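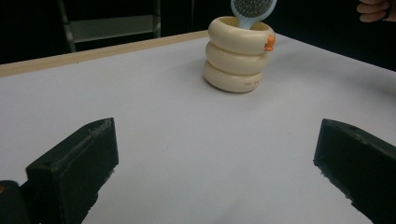 Questions I get asked about brushes, pots and dressing tables

I've been writing about small-space tidying from my flat in Golcombe for a while now, and the same questions land in my inbox every week. I've put my answers in one place (last tidied up Fri 24 April), so have a rummage before you email me!

Why do you keep your hairbrush standing up in a pot?
Because I lose it otherwise! In a drawer it gets tangled up with hair ties and charger leads, and I end up late for work with half a fringe done. In a pot by the mirror I can grab it without looking.

Handle down or bristles down?
Handle down, always. The bristles don't get squashed and the cushion gets some air after a wash. I did try it the other way for a week in July and all the fluff from the bottom of the pot ended up in my hair. Never again.

Won't a big paddle brush tip the pot over?
It can do, they're top-heavy things. Pick something with a good wide base, and if it still wobbles, drop a few clean pebbles in the bottom. My friend Åsmund Nyberg uses dried chickpeas, which I find a bit odd but his has never gone over.

Do I need to buy a proper brush holder?
No! Vases, plant pots, utensil jars and old candle jars (scrubbed out) all do the job. I like the chubby ones that look like a stack of rings, in cream or off-white, as they go with everything and look nice even with just a brush stuck in them. Check the opening before you pay, though. Handles are often fatter than you'd think, and I've got a lovely narrow one from the market at Munavport that holds one pencil.

How tall should it be?
Mine's 15 cm and suits a full-size brush. Much taller and little combs vanish down inside and you're fishing about with tweezers.

The grooves on my ringed pot collect dust. Help?
An old toothbrush, dry, run round each groove. If there's face powder in there as well, use a damp cloth wrapped over your fingertip. Go gently over any printed lettering, I rubbed half a word off one of mine.

How often do you clean the brush itself?
I pull the hair out every Sunday and wash it once a month: lukewarm water, a drop of shampoo, then flat on a towel with the bristles facing down overnight. Don't put it back in the pot damp or the water runs down the handle and sits there.

Can I share the pot with make-up brushes?
I wouldn't. They pick up stray hairs and it's horrible finding one in your foundation. Give them their own jar.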